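4.2 Demonstration at the open day

The second part of our study was carried out during the open day of the Trukdale housing laboratory in September. The purpose of this part was to see how people who do not work with robots understand the collection of manipulation data when they can watch it from a short distance. In the laboratory sessions of Section 4.1 the operators were trained members of the Stanum project, and the only audience was the supervisor. At the open day the same operators worked in front of visitors, and they answered questions between the trials.

The demonstration took place in a small home kitchen, which we did not rearrange for the event apart from the tableware. We chose the kitchen because the visitors know this kind of room well and can judge for themselves if a movement is natural. The task was setting and clearing a place at the counter with plates and bowls. The operator held one gripper in each hand, and each gripper had two finger pads. The room does not allow a large group, so the visitors entered in groups of 16 at most, and the people in the back row followed the work on a screen in the corridor. Each visit was planned for 42 minutes, including the introduction and the final discussion.

At the beginning of a visit, the operator explained the order of the task and showed one complete trial without speaking. After this, the trial was repeated with comments. The operator named each object before the fingers closed on it and said which part of the rim would be taken. We introduced the comments after a rehearsal with the staff of Fuvau, our partner for visitor studies. In the rehearsal the silent version was found difficult to follow, especially at the moment when a plate is passed from one gripper to the other.
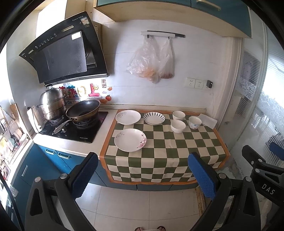 Figure 3. Setting task at the open day, view from the left-hand gripper. Plates and bowls are on the checkered cloth, to the right of the cooktop.

The visitors were then invited to try the grippers. They received a short instruction on how to open and close the fingers, and they could practice with a bowl before they started the task. No time limit was given. The operator stayed next to the visitor and gave help only when the visitor asked for it or when an object was close to falling. The trials of visitors were not added to the training set, as the consent form covered only the questionnaire and the written notes.

Two observers took notes during all visits. They wrote down the questions of the visitors in their own words and marked at which step of the task the question was asked. After the open day, both observers sorted the questions independently. Where they did not agree, the question was discussed until one category was accepted by both.

Most questions belonged to one of 2 categories. The first category was about the hands. Visitors wanted to know why a person moves the gripper and when the robot would begin to do the work. Several of them had expected to see a complete robot, and the operator had to explain that the recorded movements are used later for training. The second category was about the objects. Here the visitors asked if the system would also work with their own dishes, with a bowl of another shape, or on a counter with less free space.

We also observed that the questions changed after the visitors had tried the grippers. Before the trial they asked mainly about the final robot. After it they spoke more about the difficulty of a single movement, for example lifting a flat plate from a cloth. A shallow rim leaves little room for the lower finger, and the cloth can move together with the plate. Our operators had reported the same problem in the laboratory sessions, and it is discussed further in Section 5.

The questionnaire was a shortened form of the Salminen scale, translated for this event. We removed the items about long-term use, as they could not be answered after one visit. The results should be read with care. The visitors came by their own decision and were probably more interested in the subject than other people, and the presence of the operator may have influenced their answers.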